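Floria Youth Programs Board
Minutes of the March Meeting

The meeting was called to order at 6:30 p.m. by the chair, Harsh Bhardwaj. Minutes of the previous meeting were approved as circulated.

1. After-school sewing and cooking clubs
Tsz-kin Liao reported that both clubs will continue through the spring term. Enrollment in the cooking club is capped at 18 members, with a waiting list kept by the office. The fee is unchanged.

2. Equipment
A quote of $3000 was received from Gimitz for replacement stoves. Members asked whether delivery was included. Deferred until a second quote is received.
Motion to spend up to $300 on fabric and thread. Moved by Liao, seconded, carried.

3. Leader training
New leaders must complete 3 sessions before working with members. Training materials from Curnolel were reviewed and accepted with one change to the sign-in form.

4. Summer exhibit
Entry forms are to be returned to the office before the next meeting. Judges for the junior division are still needed.

5. Other business
None.

The meeting was adjourned at 7:45 p.m.

Respectfully submitted,
Tsz-kin Liao, Secretary
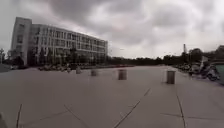
Paved plaza and main wing under an overcast sky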